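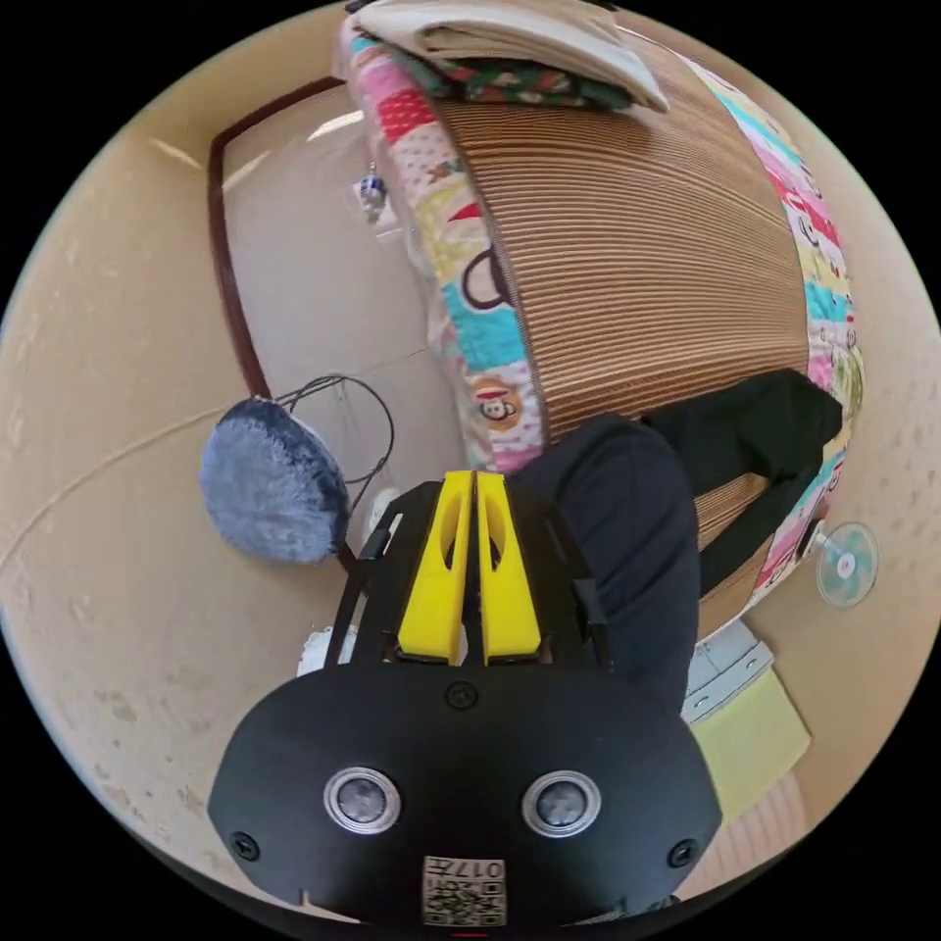
Atelier > Comptes rendus > Pince à main > Réunion de juin

Ce site utilise des cookies pour mesurer l'audience. Accepter — Refuser

Présents : Ankica Softić, Aníbal Pinheiro et moi au clavier (donc si c'est mal résumé, c'est ma faute !). Début à 18 h 30.

1. Les doigts
On est restés longtemps là-dessus, forcément. Aníbal trouve les doigts jaunes encore trop souples au bout, moi je les aime bien comme ça pour le tissu, et on a fini par tomber d'accord : on garde la découpe ovale, on épaissit la base et on réimprime une paire chez Dikska avant de toucher au reste.

2. Pliage du linge
Ankica veut 300 prises propres avant de lancer l'entraînement, et elle tient à ce qu'on les fasse sur un vrai lit, avec de vrais vêtements — pas sur l'établi.
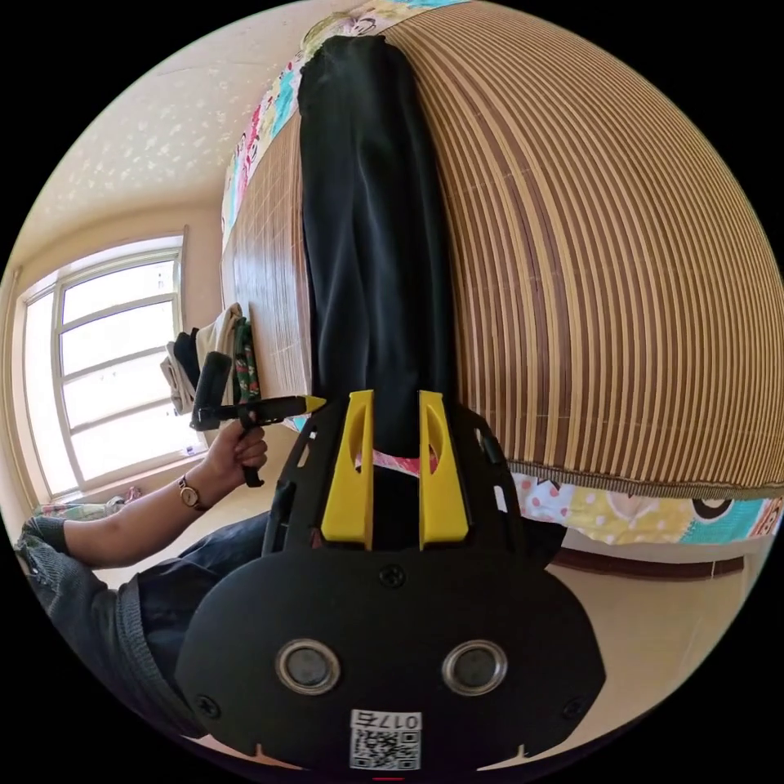
Les tissus sombres restent sa priorité, et je la comprends : sur nos premiers essais, c'est là que le suivi décrochait le plus. On commence donc par les pantalons, et les petites pièces attendront. Aníbal propose de noter chaque raté dans le tableau partagé, avec un mot sur la cause. Adopté, même si je sens que je vais râler.

3. Budget
Il reste 663 euros dans la cagnotte. On en met 100 dans la visserie et le filament, et le devis Grolavon est repoussé (trop cher pour ce que c'est, désolée Aníbal !).

4. Divers
Le nom du projet : Kakside l'emporte à deux voix contre une. Je ne dirai pas qui a voté contre, mais je boude un peu.

À faire : Aníbal les fichiers des doigts, Ankica la liste des vêtements, moi le tableau. Fin à 20 h 10.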